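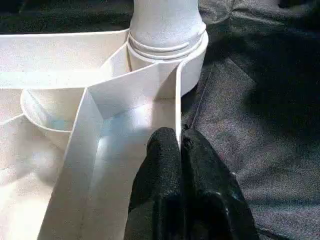

Molded walls and the grooved post in its collar, up close.

Brikley 541 plastic chair, white
Reviewed by Olga Pacheco

I paid $60 for one of these at Figueroa in March and went back for a second a week later. It ships flat, with the legs separate from the seat. No screws and no tools. You turn the seat over, line up each leg and push until it stops.

The first three legs took me a couple of minutes. The fourth needed a rubber mallet and a folded towel -- the second chair was the same, so I don't think I got a bad one. The instructions are a single drawing and don't tell you which legs go in front. Check for the small letter inside the top of each leg before you start.

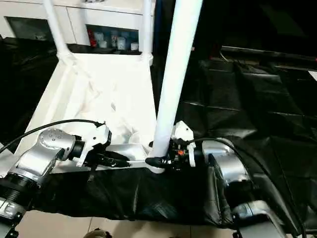
The seat marks easily. White plastic shows every gray scuff, and dish soap gets off maybe half of them. A melamine sponge does better but dulls the shine, so I only use it on the legs now. The ridges and corners underneath collect dust, and you'll want an old toothbrush for those.

Comfort is fine for a meal, less so for a full evening. It doesn't rock on a level floor. On my patio it does, a little. The Osell chair I had before was heavier and steadier, but it cost more and the back cracked in its second winter.

Getting the legs off again is harder than putting them on. If you plan to store it apart every fall, buy something that folds.

Four stars out of five. I took one off for the instructions.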